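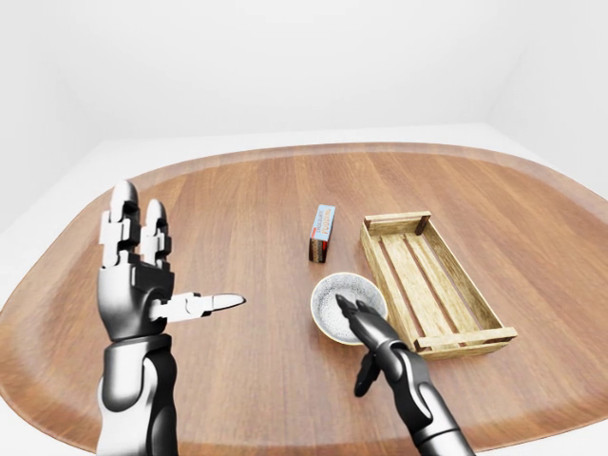 Mahtab Pakzad told me she'd stopped trusting any robot that only does well in a room it already knows, and that the new method came straight out of that annoyance. I called her expecting ten minutes on robot hands and got most of a morning (no complaints, I had coffee and she had plenty to say!).

So, the news. The Jafarzadeh group in Brandisberg has a new way of teaching a two-armed robot to pick things up and put them in a wooden tray, and all the learning happens in simulation. They call the method Narnero. The room is plain white walls and a big wooden table, with a box of pudding mix standing on it, and the robot gets to practice there as long as it likes without breaking anybody's dishes.

The trick is in what changes between practice rounds. Lots of groups move the objects around. Narnero also messes with the look of the robot itself, so the arms can be pale and shiny in one round and all chrome and black in the next. Pakzad's idea is that a robot that has memorized what its own fingers look like is going to be in trouble the first time the light changes or somebody swaps out a part. I had never thought about that, and now I can't stop thinking about it.

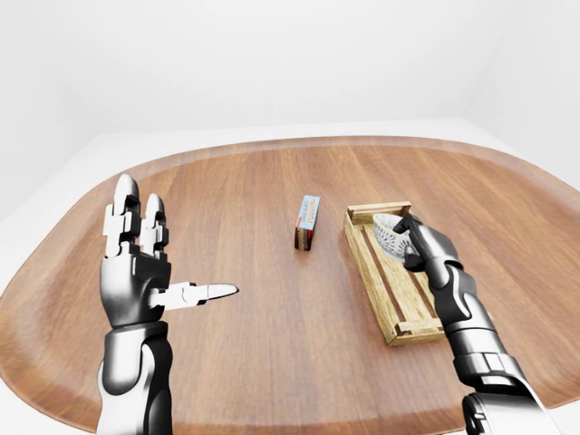

The other piece is how the grasp gets scored. Older setups give the robot its points when the object lands in the right place, and that's a long wait if you're a program trying to figure out which of your fingers did something useful. Narnero hands out small credits along the way, for a fingertip meeting a rim, say, or for a grip that holds through a little nudge. Chantelle Mabaso wrote that part, and she told me the first version was so generous that the hand learned to tap things over and over for the points. I laughed out loud. She did too, eventually.

How well does it do? In the final test the group ran 300 tries with settings the robot hadn't practiced on, and 290 ended with the object in the tray. Most of the misses were drops on the way over. I asked for the same numbers without the changing arms and was told they're still being checked, so I'll hold off on getting too excited until I see them.

The obvious catch is that a simulated table isn't a kitchen table. Pakzad brought that up before I could. The group wants to move the method over to a real pair of arms in its Hesari lab, starting in June, and the left hand will get more work at that point, maybe steadying the tray while the right one loads it. Mabaso is hoping for two weeks of setup. Pakzad says two months. I've asked if I can come by and watch, and they said yes, as long as I bring the pudding.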